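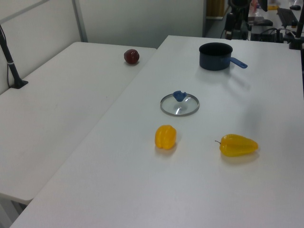
Case printing, clear hard shells, 21 Jan 2024

Sunday, so I had the printer to myself and could make as much mess as I liked. Main job was the fox design on the clear Tratus shells, which has been driving me up the wall since December. The orange keeps coming out like weak tea when it goes straight onto the clear plastic, and once there's a dark phone behind it you can hardly tell there's a fox there at all.

White underlay

Went back to a full white layer under the fox and left the leaves without one. Much better! The fox is properly orange and the leaves still let the phone colour through, so on a black phone you get a sort of night-time wood, and on a pale one it looks like autumn. I pulled the white in by 4 pixels all round so it doesn't peep out at the edges. It still peeps a bit on the left ear. I think that shell wasn't pushed right down in the jig, but I'll do another before I start blaming the artwork.

Scratch test

Coin, keys, thumbnail, same as always. Shells wiped with the Zesero cleaner first were fine with the thumbnail and the coin, and the keys took a tiny fleck off one tail. The unwiped ones were hopeless, the ink came away in a curl (quite satisfying to peel, but no good to anyone who's paid for it). So we wipe every single one, even straight out of the bag. I know the bag says clean.

Camera holes

Somine have changed the mould again without a word. The camera hole on the new batch sits slightly higher, and our old template prints a strip of ink right into it. I've saved a new one as fox-411 and left the old one where it is, as we've still got 30 of the earlier shells to use up. Please don't mix the boxes! Earlier ones have the green sticker.

Bendy ones

Tried the fox on a soft case for a laugh. Looked gorgeous for as long as I didn't bend it, then cracked straight across the nose. The softer ink might cope, but I'd want to leave it a full day before touching it and I'm not that patient on a Sunday. Parking that.

Count for the shop

11 good ones boxed up for Petersen, who want them matt if we can manage it. I ran one with the matt varnish and it does look lovely, though it picks up finger marks round the sides where the clear bit is left bare. Gloss is still my favourite. I'll send them one of each and let them choose.

To do

Reprint the left ear.
Order more cleaner, the bottle's on its last inch.
Try the badger with the same underlay, only with the white stripe left as plain underlay and no ink on top.
Ask Somine for a drawing of the new mould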